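Spent the evening finishing a board for a set of little shape blocks. Thread on what I did and what I'd change.

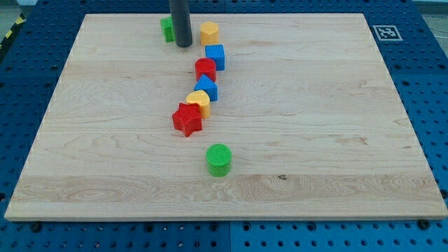 Blocks on the board, blue bench underneath.

1/ The board is a pale wood I'd call maple, though the offcut bin at Grallcombe doesn't label anything. I bought it by weight along with two other pieces. It had been sitting behind the door since November.

2/ The grain runs left to right, mostly fine and straight, then there's a wider wavy strip toward the front edge. I didn't see how wavy until the first coat went on.

3/ Small dark knot in that strip, over on the right. I thought about cutting the board down to lose it. Kept it. It's tight and it doesn't catch a fingernail.

4/ Sanding. Started at 80 to get rid of saw marks, then 120, then 180. I stopped there. Going finer on something that blocks will be dragged across all day seemed like wasted paper.

5/ Edges got a light pass with a block plane and then the same 180 by hand. The front edge came out best. The back edge has one spot where I leaned too hard and I'm leaving it.

6/ Finish is a wipe-on hard wax oil from Rolisen. Two coats, 24 hours between them. The can says you can get away with less but my shop is cold in the mornings and it stays tacky.

7/ Cost for anyone who asks: the board was cheap, the oil was 29 dollars and I've used maybe a tenth of it. Sandpaper I already had.

8/ Now the blocks. Green, yellow, blue, red, all small. There's a cube, a hexagon, a cylinder, a triangle and so on. They came from a mixed tub from Tullirance, 176 pieces, and I picked out a handful that stand up well.

9/ Standing up well was the whole test. Put the block down, tap the board, see if it moves. The cubes are fine. The hexagon is very good, wide flat base. The red cylinder was better than I expected.

10/ The triangle is happy lying with the peak up. Stand it on its end and it goes over if you bump the bench. I've stopped trying.

11/ I like them in a loose line more than a grid. With a grid you notice every block that's a hair off. A line that bends a little just looks like a line.

12/ Color against the wood: the blue ones show up best. Yellow is the weakest on a board this pale, although the hexagon has enough sides that you can still read the shape from across the room. If I did it over I'd look for something darker, walnut or a stained ash.

13/ Somebody asked about the bench. It's a blue metal top with rows of round holes in it. Good for clamping, bad for small parts. Anything narrower than a hole ends up on the floor, so the board gets used for a lot more than blocks.

14/ It's also cold and loud. A block set down on bare metal makes a sharp click. On the wood it's a dull knock. Small thing, but after an hour of moving shapes around you notice.

15/ I haven't fixed the board to the bench. I tried rubber feet and they landed right over the holes, so the thing rocked. Took them off. A strip of shelf liner underneath would probably do it. Will report back.

16/ Things I'd change: a slightly bigger board, a darker wood, and round the corners before the first coat instead of thinking about it after the second.

17/ Things I'd keep: no rim. I had a rim on the last one, the tray I made from the Palacios plans, and dust packed into the corners. Flat is easier to wipe. You lose a block over the side now and then.

18/ Cleaning is a dry cloth. If the oil starts to look thin where the blocks slide I'll scuff it with a gray pad and wipe on another coat. On the old tray that was about once a year.

19/ Question for people who sort these by shape with kids: do you keep colors mixed or do you start with one color per shape? I've got more than one shape in blue and I can't tell if that helps or just confuses things.

20/ Replies are saying mixed - shape first, color later. OK. Leaving the blues in for now.

21/ One more, on smell, as two of you asked. The oil is strong for a day, faint for a week. I'd give it the full week before handing the board to a small kid. Going to look for shelf liner tomorrow.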